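Workshop tips: getting wrist camera software to behave

Check your exposure settings before you touch the planner! Bright booth lights can fool an auto-exposure routine, so I lock mine and save the value with the job file. Vulo users will find it on page 24 of the setup notes.

Next, mask the gripper out of the image. Otherwise the planner may treat its own finger as an obstacle — mine threw 17 false stops in one morning.
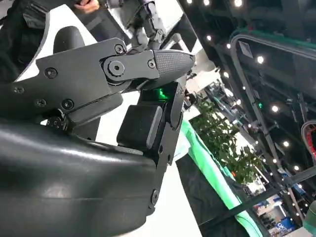
Gripper at close range, with the exhibition hall behind it.

Redraw the mask whenever you change pads, and keep the old one under a dated name. Tegwen Nicholas pads hers by 11 pixels all round, and I love how well that works on textured rubber tips.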